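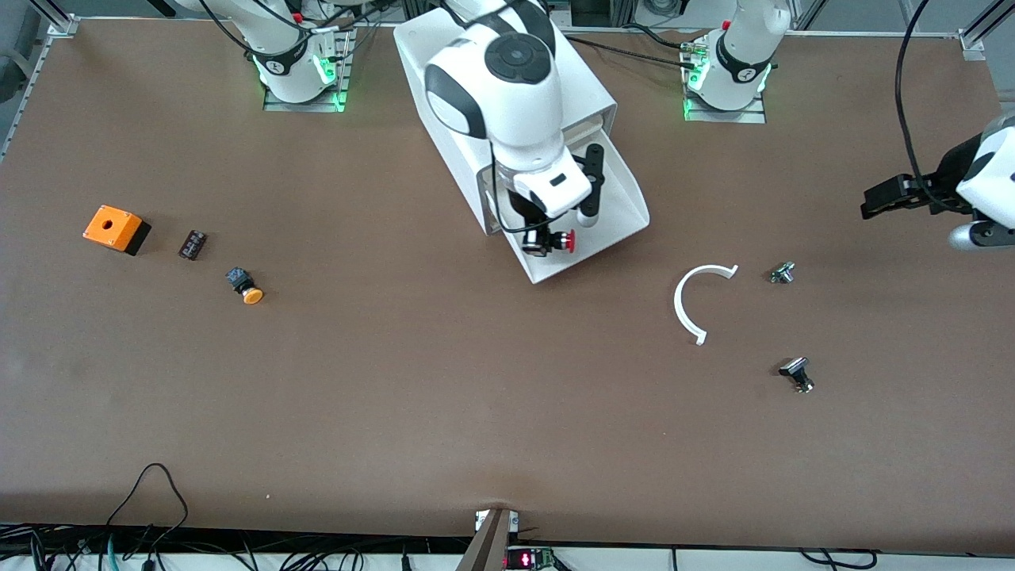 Lenz, December

## 4. Brewing Loose Coffee and Tea with the Pronell Drip Station

This section applies to model 3646. Read it in full before first use.

1. Rinse the glass carafe and the filter basket in warm water. Do not use soap on the filter.
2. Fill the tank with cold water to the upper line.
3. Add five level scoops of medium-ground coffee, or three scoops of whole-leaf tea.
4. Close the lid until it clicks, then select COFFEE or TEA.
5. Wait for the tone before removing the carafe.

**Note:** Green and white teas require the LOW setting. Rolled oolongs may be brewed a second time with the same leaves.

**Caution:** The warming plate remains hot after the unit is switched off. Keep children away from it. 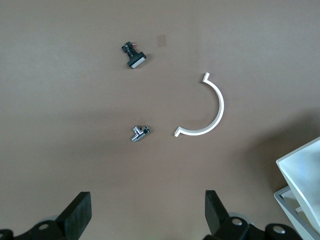 Pronell Customer Guidance Department

### 4.1 Descaling

Descale the unit once a month – more often in areas with hard water.

1. Empty the tank and remove the filter.
2. Pour in one packet of Datia descaler (part 658) and fill with water to the lower line.
3. Run one full cycle, then two cycles with fresh water only.

**Caution:** Do not use vinegar. It shortens the life of the seals.

Replacement filters are listed under part 908. Corrections to this section should be sent to Leonie Reuter.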